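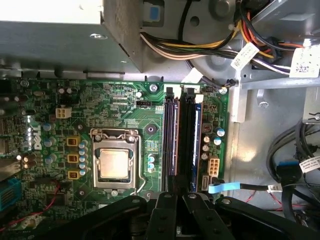 Figure 1. Wrist camera view over the Dell board, with the gripper fingers near the memory slots.

Teaching memory module insertion by remote control: project report

[Shortened version for the department page]

The goal of our project was to teach the arm to put a memory module into a desktop computer. We did not write the path by hand. One person moves the arm from a distance with the Imik hand controller, and the arm positions and the wrist camera video are saved together. One saved attempt we call a demonstration.

At first I tried to guide the arm directly with my hands, but my sleeve was often in front of the camera, so we changed to remote control. The first three evenings went only to practice, and those recordings we deleted. 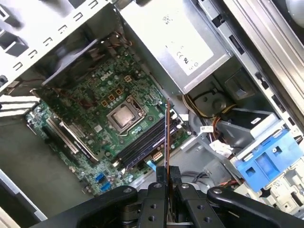 Līga Strazds

Holding the module was easier to learn than placing it. The module must be vertical in the fingers and parallel to the slot before it goes down. From the wrist camera it is difficult to judge the height, and I had to learn to stop above the slots, correct the angle, and only then continue.

We recorded 2210 demonstrations. After removing those where the controller lost connection or the operator gave up, 2000 were used for training. The files are stored on the Wudholm server in the folder "ram_insert".

The training itself is described in the second part of the report. One open problem is pushing force, which the controller does not let the operator feel. In June we want to repeat five of the sessions with a force sensor.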